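Handles, feet and hanging holes: notes for the tableware session

Speaker: Onyekachi Jibrin
Slides: Tobiloba Ugwu
Slot: 20 minutes, questions after

Slide 1. Title
Give name, give Tandik as employer. Skip the company history. Say that the talk covers small kitchen pieces with a single handle and leaves pans and lids to the afternoon.

Slide 2. What we reviewed
The Wimance catalog, August edition, 1849 entries. Of these, 366 have one handle. Of those, 82 are bowls. The rest are ladles, turners, scoops and measuring cups. Mention that sets were split and each piece entered on its own line.

Slide 3. Two families of handle
Short and flat, set at the rim. Long and flat, in line with the tool. The short one is a place to put a thumb while the other hand carries the weight. The long one keeps the hand away from the pot. Define "projection" here: distance from the outer wall to the end of the handle, measured level. People in the room will have used other definitions. Do not argue the point, refer them to the handout.

Slide 4. Short handles on bowls
A handle level with the rim stacks badly unless all handles are turned the same way. Show the Tremblay drawing. Pause for the dimension lines, they are small. A full bowl lifted by the handle alone puts the whole load on the joint. Our bench test ran to 1000 lifts per sample. Results are in the handout, table 2.

Slide 5. Foot rings
A low ridged foot lifts the body off the table and leaves a gap for fingertips. Too low and the bowl has to be dragged to the edge to be picked up. Matte glazes hide wear on the body but show it on the foot. Ask for a show of hands: who specifies foot height on the purchase drawing?

Slide 6. Holes and hooks 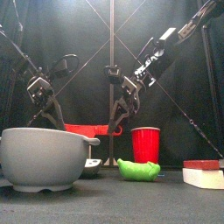

A round hole near a rounded tip is the most common arrangement in the long family. Points to make, in this order:
Hole diameter should follow the hook, and most rails sold with the Bidanora line take a thick one.
Enough material must be left between hole and tip.
A bright color helps in a crowded drawer and has no bearing on strength.
Short handles often have no hole at all. Bowls go on a shelf.

Slide 7. Requests to suppliers
State projection on the drawing. State foot height. State hole diameter with a tolerance. Tobiloba has the template and will send it on request.

Spare slide. Only if asked about dishwashers. Water sits inside the foot ring when the bowl is racked upside down. A notch in the ring drains it.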